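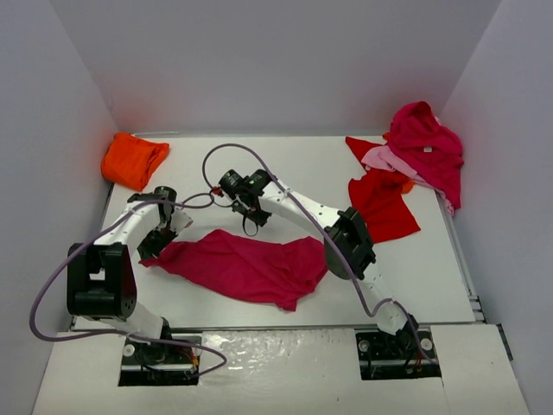 Cloth folding (household)

Cloth folding is the flattening, creasing and stacking of small household textiles such as napkins, dish towels, dusters and washcloths. It is usually treated as the last stage of laundry, after drying and sorting. Compared with the folding of shirts or bed sheets it is simple work, and much of the advice published on the subject makes it sound harder than it is.

Terms

A "cloth" in this sense is any single-layer piece of fabric small enough to be spread out on a table by one person. Retailers separate napkins, tea towels, face cloths and cleaning cloths by size, weave and hem, but in most homes the groups overlap. An old napkin becomes a duster. Claims that each type "requires" its own fold should be read with this in mind.

"Flat folding" means doubling the cloth one or more times into a rectangle. "File folding" is the same thing with one extra turn, so that the piece can stand on edge in a drawer. "Loose stacking" means laying cloths on top of each other without a fold. Some household guides do not count it as folding at all, though it keeps small cloths perfectly usable.

History

Popular accounts often give 1830 as the year in which the quarter fold became standard for table linen. The date is repeated widely and is hard to trace to anything. It may come from a reprinted housekeeping manual whose first edition has not been located, and the fold itself is so obvious that a starting year means little. Square cloths were presumably folded in four for as long as there were shelves to put them on.

The modern interest in folding is mostly a matter of storage. Shallow drawers and open shelving put small textiles on view, and sellers of organizers had a reason to promote folds that fitted their products.

Common methods

The quarter fold is made by bringing one edge to the opposite edge and then repeating the fold at a right angle. It works for any square cloth and leaves two crossing creases.

The long third, used for rectangular towels, is made by folding both long edges toward the middle so that they overlap, then doubling the strip. It hides worn hems well, which probably explains its popularity better than the usual argument about "even pressure on the fibers".

The Kuusisto fold is a file fold in 5 steps, named after the housekeeping school where it was taught. The first two steps only undo wrinkles and the last is to put the cloth in the drawer, so the fold proper has two steps. Supporters say it prevents toppling. It does so mainly when the drawer is full, and a full drawer holds up most things.

The roll is common for washcloths. It takes up more room than a flat fold of the same cloth and is chosen for its looks.

Work surface

Folding goes more easily on a flat, clear surface at about waist height. Pale surfaces are often recommended because edges of strongly colored cloth show up well against them. This is true for red or orange cotton and plainly untrue for white napkins, a point that the same guides tend to leave out. A very smooth top lets thin fabric slide when one corner is pulled; a blanket or a thick towel underneath stops this.

Sorting by color

Cloths are commonly grouped by color before folding. Two separate reasons are given, and they are often mixed up.

The first concerns washing. New cloths in strong reds and pinks may lose dye, and it is sensible to keep them away from pale loads for the first few washes. By the time they are dry and ready to fold, this reason has passed.

The second is color coding, in which one shade is kept for one job, such as pink for the bathroom and orange for the kitchen. Coding can work where the shades are far apart. It works badly in sets sold as "warm tones", where magenta, pink and red sit close together and are easily confused under a yellow bulb. Fading makes it worse - a red cloth and a pink cloth can end up looking like each other. Households that rely on coding may do better with a stitched mark at the hem.

Aids and products

The Flatano is a hinged folding board with 3 panels, sold for towels and shirts. For a full-size towel it gives an even result. For a napkin the panels are too wide, and the user ends up folding by hand on top of the board.

Kastard drawer inserts divide a drawer into narrow slots for file-folded cloths. The packaging promises space for 15 cloths per insert. The figure seems to assume thin cotton, and terry will not come close to it.

Clistel is a spray marketed for "crease memory", said to make a cloth return to its fold after washing. No published test supports this. A damp cloth smoothed by hand also holds a crease.

Claimed benefits

Folding is said to save space, lengthen the life of fabric and calm the person doing it. The first claim is sound if the comparison is with a heap. The second is doubtful: washing and drying account for most wear, and a crease pressed in the same place for years can weaken a fiber slightly. The third depends on the person and on the size of the pile.

See also

Dish towel
Ironing
Linen closet
Napkin folding (decorative)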